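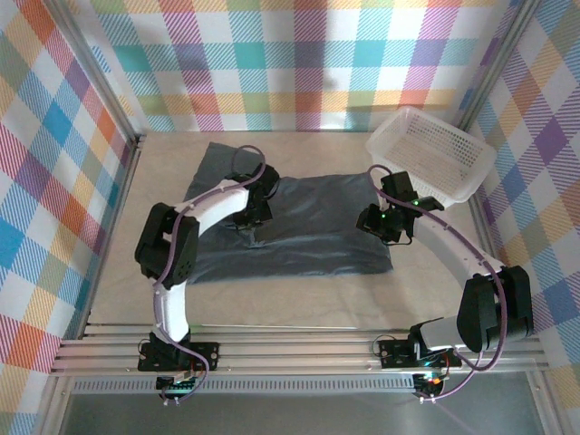
Visits and Open Days

We use cookies to keep you signed in to the list archive. By continuing to read you accept our use of cookies. Accept / Manage settings

From: Jouko Savolainen
To: Femport automation list
Subject: Re: Plorno open day, was it worth the drive?

Annatjie Kruger wrote:

> Hello everybody,
>
> I had every intention of coming along to the Plorno open day and then
> my car had other plans. I would love to hear from those of you who
> went. In particular:
>
> - Did they run the cloth handling live, or was it slides and a video?
> - Was it one arm or two? The invitation didn't say.
> - Could you get close enough to see what the fingers were doing?
> - Is it something I could bring my evening class to? They are
> beginners, most of them from laundries and alteration shops, and they
> glaze over if there is too much math.
>
> Also, if anyone picked up a spare copy of the handout, I'd be grateful.
>
> Annatjie

Dear Annatjie, and dear all,

I was so sorry to hear about the car! We kept a seat for you in the van until the very last minute, and Sanaa was all for driving by your place to see if you were standing at the curb. Let me try to answer everything, and please forgive me if I wander, I came home with a head full of it and my wife has already heard it twice.

First, yes, it was live. There were a few slides at the start, mercifully few, in the big meeting room downstairs, and then they took us up to room 514, where the cell is. There were 20 of us, too many for that room at once, so they split us up and the rest had coffee and looked at the old Fandix palletizer in the hallway while they waited their turn. I was in the second group. I'd suggest the second group to anybody who goes, by the way, as the people running it have found their voices by then and the questions from the first bunch have warmed them up.

Two arms, to answer your next one. They sit side by side on rails along the front of the table and both reach in over it, so you're looking at something like a person leaning over an ironing board, only without the person. On the table was a good-sized dark gray cloth, and behind it in the far corner a white plastic basket. The walls of the cell are covered in a cheerful plaid, teal and purple and orange and everything else, and I must say it made a nice change from the usual gray panels. Teemu wanted to know where he could buy some for his kitchen. Thick purple cables run all the way along the arms with little clips holding them, and I took careful note of how much slack they leave at the elbow, because I've ruined a cable or two in my day by being stingy just there.

The man showing us around was İlker Toprak, who does most of the programming on that cell, and he was wonderfully patient. He told us the job they are working toward is to take a cloth that has been dropped any old way, find an edge or a corner, spread it out, fold it, and put it in a basket. He said spreading is the part that keeps him up at night. A box is the same box wherever you set it down, he said, but a cloth is a new shape each time somebody lets go of it, and the wrinkles hide the very corners you want. I've spent thirty-odd years around presses and conveyors and I had never really thought about it like that. Even a small peak in the middle of the fabric matters to them, as it gives the fingers a place to close on, where a piece lying dead flat gives them nothing at all except table.

Now, about the fingers. You can't stand with your nose over the table, for obvious reasons, but you don't have to, because there's a small camera at the wrist and they put its view up on a monitor beside the cell. I stood in front of that monitor for most of our turn, and I believe I blocked Sanaa's view for a good while (sorry, Sanaa!).
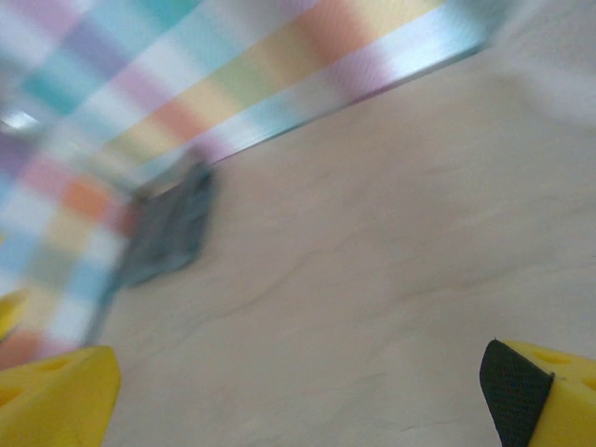 İlker explained that when the arm is traveling quickly the picture from the wrist goes to mush, and that they don't worry about it much. What counts is the moment just before the fingers close, when the arm has slowed down and the view has settled. The fingers themselves are bright yellow with two little round holes in the top of each, and the one I could see best had a black grip pad on the inside with a fine dotted texture. I asked whether the pad mattered and got a very full answer! They went through several kinds before this one. A slick pad let the cloth slide out, and a very sticky one wouldn't let go of it, so that the arm would carry the whole piece back up with it like a dog with a towel. They swap them when they get shiny. Teemu asked how often and İlker laughed and said whenever the folds start looking like his own.

Did it all work perfectly? No, and I liked them better for it. In our session they made four tries at the full sequence and three of them ended in a fold I would have been content to put in a drawer. On the other one the left arm came up with nothing, and instead of hurrying on they stopped and talked us through it. It had gone a touch too far to one side of the fold it was aiming at. A lady from Tuominen, whose name I'm ashamed to say I didn't write down, asked if they could show the log of the misses as well as the good ones, and they pulled it up right there on the screen. I can't remember the last time I was at a demonstration where that happened.

There was also a bit where you could guide the arms yourself, one visitor at a time, with İlker standing next to you. Sanaa had a go and was quite good. I had a go and was not. You feel at once how much your own fingers are telling you when you pick up a shirt, and how little of it you have when you're working through a pair of jaws and a screen. Your laundry people would enjoy that part very much, Annatjie, and I suspect they'd embarrass all of us.

Which brings me to your class. I asked on your behalf, hope you don't mind. They are planning another open day in October and they'd be happy to take a beginners' group, but they'd like the number of people ahead of time on account of the size of the room. There was hardly any math in the talk. There was one slide with a matrix on it, and he went by it so fast I think he was a little embarrassed to have left it in. The one thing I'd warn them about is the standing. There are no chairs upstairs and it's a long stretch on your feet, so sensible shoes, and there is an elevator if you ask at the front desk. Long sleeves should be rolled up or buttoned for the hands-on part, and they'll ask you to take off lanyards and scarves.

Parking is around the back, past the loading dock, and the sign for it faces the wrong direction, so if you reach the car wash you have gone too far. We did, both times.

I do have a spare handout for you. It has my coffee ring on the front page but the drawings of the finger and the pad are clean, and so is the page on how they rate a fold. I'll bring it to the next meeting, or drop it in your mailbox if you'd like it before then. Teemu took much better notes than I did about the control side, with the timing and which arm waits for which, and I'm hoping he'll write in and correct whatever I've gotten wrong above. Teemu, that is a hint.

One more small thing for whoever left a green umbrella in the van: it's on the hook inside my front door, come by any evening. And would those who want to be counted in for October please write to me directly and leave the list out of it, so that we don't fill up everybody's inbox with "me too" as we did last year.

Warm regards to you all, and I hope the car is on the mend,

Jouko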